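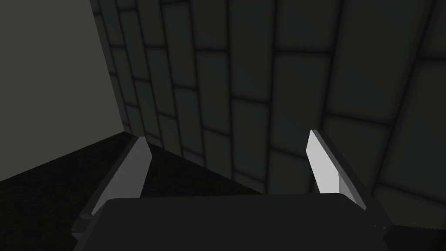 *This page was last edited in November, at 16:40.*

**Drurasov** is the debut studio album by the rock band **Jaltuseck**, released on the independent label Zesuvach. It contains 14 tracks, most of them written by the singer and guitarist Taha Farouk with the keyboard player Salma Salem. The album was produced by Bogumił Olszewski. It was issued first on compact disc and later on vinyl, with a different running order on each format.

## Background

Jaltuseck began as a trio made up of Farouk, Salem and the drummer Moataz Abdelaziz. The group played without a bass guitar for its first two seasons, and Salem covered the low parts with her left hand on an electric organ. Ülle Vītola joined on bass shortly before the band signed with Zesuvach. Several songs that had been part of the live set were rewritten to make room for her, including "Harbor Tax" and "Second Coat."

The title comes from a word that Farouk's grandfather used for a road that ends at water. The band has spelled it in more than one way on posters and set lists - the form used on the album cover is the one registered with the label.

## Recording

The basic tracks were recorded in a former dance school in Sarmiento, where the band set up in one large room and played together. Olszewski kept the amplifiers in the hallway and left the doors open, and some of the street can be heard at the end of "Milk Train." Vocals were added later at a smaller studio, over two weeks.

Abdelaziz recorded all of his parts on a borrowed drum kit. His own kit is heard only on "Low Bridge," which was taken from an earlier demo and remixed. Salem arranged the strings on "Lantern Street" and "Nine Rooms." Vītola sings lead on "Low Bridge" and backing vocals throughout.

## Release

Zesuvach released the compact disc in a first pressing of 900 copies, sold at concerts and by mail order. A second pressing followed after the first sold out, which brought the total to 1490. The two can be told apart by the booklet: the first has the lyrics printed in full, and the second leaves out those of "Nine Rooms" and adds a list of thanks.

The vinyl edition drops two songs, "Milk Train" and the instrumental "Ferry Hours," and moves "Harbor Tax" to the end of side two. A set of 100 copies on clear vinyl was numbered by hand and signed by all four members. Online stores have at times listed the clear edition under the title *Jaltuseck*, with the band name and album name reversed, and the error has been copied into a number of discographies.

## Style and reception

The album is usually described as guitar rock with organ and some folk influence. Reviewers praised the rhythm section and the closing song, "Kept Light." Opinion was divided on the length of the record, and several writers preferred the shorter vinyl version. Farouk has said in interviews that he regards the compact disc order as the correct one.

"Second Coat" was the only single. It was issued with a live version of "Lantern Street" that has not appeared elsewhere.

## Personnel

- Taha Farouk - lead vocals, guitar
- Salma Salem - organ, piano, string arrangements
- Ülle Vītola - bass guitar, backing vocals, lead vocals on "Low Bridge"
- Moataz Abdelaziz - drums, percussion
- Bogumił Olszewski - producer, additional guitar on "Harbor Tax"

## See also

- Jaltuseck discography
- List of albums released by Zesuvach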